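Ticket 3742 – Small storage box, lid will not stay closed
September
Logged by Shireen Lekota

Status: open, waiting on parts
Item: pink plastic storage box, hinged lid, single front latch (supplier Gustex)
Location: Plandum packing room, second table
Reported by: Emiliano Arroyo

Reported fault
Lid closes but pops open when the box is lifted by its sides. The user says it began after the boxes were moved to the upper shelf. The box is used for cube-shaped cartons and loose stationery. No contents lost so far, one carton dented at a corner.

09:10 – Lekota
Box received with contents. Emptied it and wiped out the interior. No cracks in the base or along the rim. Closed the lid by hand and the latch clicked. Lifted the box by both sides and the latch let go at once. Repeated with the same result.

09:35 – Lekota
Checked the lid for warp by laying it against a steel rule. There is a slight bow along the front, less than the thickness of a bank card. Two other boxes from the same delivery have the same bow and both stay shut, so I am not treating it as the cause.

10:20 – Mthembu
Looked at the latch under a lamp. The lip it catches on is rounded over at one end. It could be wear, or the box may have been forced open while the latch was engaged. Asked Emiliano, who says the latch is stiff and people tend to pull the lid up without releasing it. Please stop doing this with the other boxes.

11:05 – Lekota
Tested with contents. One carton in the box: the lid stays shut if the carton sits flat and the box is carried from underneath. With the carton on top of the stationery the lid is under load from inside and opens before the box is off the table. Some of the reports may be overfilling. The empty box also fails, so the latch fault stands regardless.

11:40 – Mthembu
Checked the hinge side. The pins are seated and do not slide when pushed. The lid swings back fully and rests open without help. No play worth recording. Hinges ruled out.

13:15 – Lekota
Tried a strip of thin tape on the catch lip to take up the gap. Held for six lifts, then the tape rolled off. Not a fix. Removed the residue with a damp cloth.

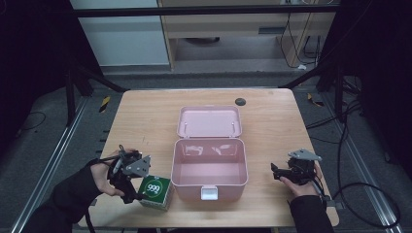 Tape on the latch itself was worse – it stopped the clasp from seating at all. I have not tried glue and would prefer that others leave it alone until the replacement clasp arrives. If the lip is too far gone, a new clasp will not hold either and the box will have to be written off.

14:30 – Wogan
Gustex sells the clasp separately, part 727. Ordered two. They do not sell the lower container without a lid. Delivery date not confirmed.

Interim instructions
Use the box with the lid open, on the table only. Do not return it to the upper shelf. Cartons that need a closed lid go in one of the other two boxes. Carry from underneath.

Next action
Lekota to fit the clasp on arrival and repeat the lift test, empty and with one carton. Mthembu to check the catch lips on the remaining boxes and add any that are rounded to this ticket.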